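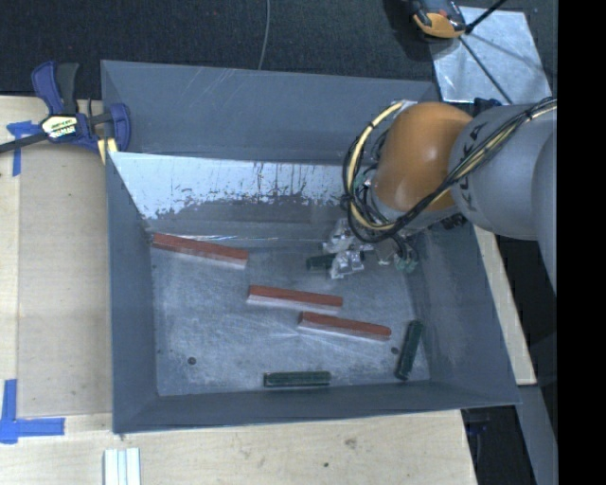
Bin-picking cell 2 at Gronbridge, with red and green bars in the metal bin.

Participants wanted: gripper comparison trials

Gronbridge is looking for people to take part in a set of paid trials comparing grippers for picking metal and plastic parts out of bins. The trials run through September at our workshop. No experience with robots is needed, though people who have worked in packing, machining or assembly are very welcome to apply.

What we are testing

We have two grippers to compare, the Drasutar and the Majali. Both fit the same arm and are run from the same controller software, Triditz. Each will be used to pick bars out of a bin, with the bars dropped in afresh before every run. Bars that end up in a corner, against a wall or partly under one another are the ones we want to know most about, as they account for most of our failed picks.

What you would be doing

You will work at a desk beside the cell. For each run you look at the view from the fixed camera, choose which bar the arm should go for next and mark where you think it should be gripped. The arm then makes the attempt and you record the result on a form: picked, dropped, missed or stopped. If the arm stops, a member of staff will clear it. Participants do not reach into the bin at any time.

Each person completes 20 runs with one gripper, has a break, and then completes 20 with the other. Half of the group will start with the Drasutar and half with the Majali. At the end there is a short interview about how you chose your bars and whether your choices changed when the gripper did.

A session takes most of a morning or afternoon. Morning sessions start at 9.30 am and afternoon sessions at 1.30 pm. Please arrive ten minutes early for the safety briefing.

Who can apply

You should be 18 or over and able to read text on a screen at arm's length, with glasses if you wear them. You need to be able to tell red from dark green, because the form asks for bar colour. Closed shoes must be worn in the workshop. Long hair should be tied back. We cannot accept anyone who has worked on either gripper or on Triditz.

Payment

£70 per session, paid by bank transfer within 2 weeks. If we have to stop a session early because of a fault on our side, you will still be paid in full.

Your data

We keep your marks, your form and the sound recording of the interview. Results are stored under a participant number. You can withdraw up to the point where the results are pooled, and you do not have to give a reason.

How to apply

Email Davina Niven at the Gronbridge trials desk with your name, a daytime phone number and the sessions you could make. Please say if you need step-free access or a particular chair height. Questions about the grippers or the test method should go to Tetsuya Aoki, who is running the comparison. Places are given in the order that applications arrive, and we keep a short reserve list for cancellations.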